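Flornar Handheld Kit

The Flornar Handheld Kit, sold in some markets simply as the Flornar, is a set of two hand-held grippers made for recording how people do things with their hands, so that the recordings can be used to train robot arms. It is made by Nindside, a small company that started out selling replacement fingers for laboratory grippers. The kit is used mostly by university groups and young robotics firms, although a fair number have found their way into the homes of patient and enthusiastic hobbyists.

Background

Before the kit appeared, Nindside was best known for the Pruta, a soft gripper finger that fit several common robot arms and was well liked for being easy to clean. Customers kept writing in to ask whether the same fingers could be had on a handle, so that a person could hold them and work with them directly, and for a good while the company politely answered that they could not. The change of heart is usually credited to Xinyi Kang, a designer who joined the firm to work on the Pruta and who built the first pair of handles over a November holiday, using spare parts from the packing room.

Those early handles were heavier on the left than on the right, and the triggers pinched. They were passed around among friendly customers anyway, and the comments that came back (many of them long, and nearly all of them kind) shaped the version that finally went on sale.

Design

Each gripper is held in one hand and opened or closed with a trigger under the forefinger. The fingers of the gripper follow the trigger directly, with no motor in between, and this gives the user a good honest feel for whatever is being squeezed. A cube printed with black square markers is mounted on each unit. Software reads the markers from a camera view and works out where the gripper is and which way it is turned, and the patterns differ from face to face so that a turn of the wrist does not confuse it.

The kit comes without a camera of its own. Many owners wear one on the head, and the manual gives a whole chapter to this arrangement, with friendly advice on hats, hair and sore necks.
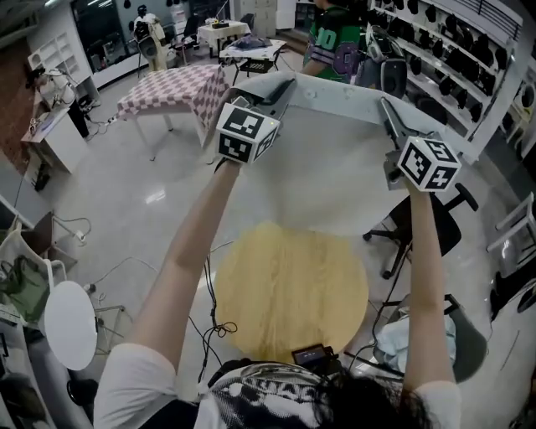
A pair of hand-held grippers with marker cubes, one in each hand, seen from the wearer's point of view over a round white table.

A full charge runs the pair for about 70 minutes, and the charging tray holds both units side by side. The fingers slide off for washing or replacement, and older Pruta fingers can be fitted with an adapter, though the company suggests doing the calibration over again afterward.

Software

Recordings are managed by a desktop program called Wei, which is included in the price. Wei lines up the video with the positions of the two grippers, lets the user trim the beginning and end of each take, and saves the results in a choice of 4 file formats. It is a plain-looking program, and a little slow with long sessions, but it has a loyal following among people who have used fussier tools. A much-loved feature is the spoken countdown before each take, added after users grew tired of reaching for the keyboard with a gripper in each hand.

Price and availability

The standard kit is sold for $1,199 and includes both grippers, the charging tray, a spare set of fingers and a padded case. Schools may borrow a kit for up to 4 weeks through a lending plan, paying only for shipping – a plan that has proved popular enough that there is generally a waiting list.

Reception

Reviews have been warm on the whole. Writers have praised the light feel of the grippers and the clear manual, and several noted that newcomers were making usable recordings on their first afternoon. Complaints have centered on the markers, which lose track when a hand passes in front of a cube or when the room lighting is poor, and on the case, whose zipper is widely thought to be too small for the job. Left-handed users have been pleased to find that the two units can be swapped in the settings.

Nindside has said that a larger trigger guard is planned, for people with big hands or winter gloves.

See also

Pruta (gripper finger)
Wei (software)
Motion capture
Robot end effector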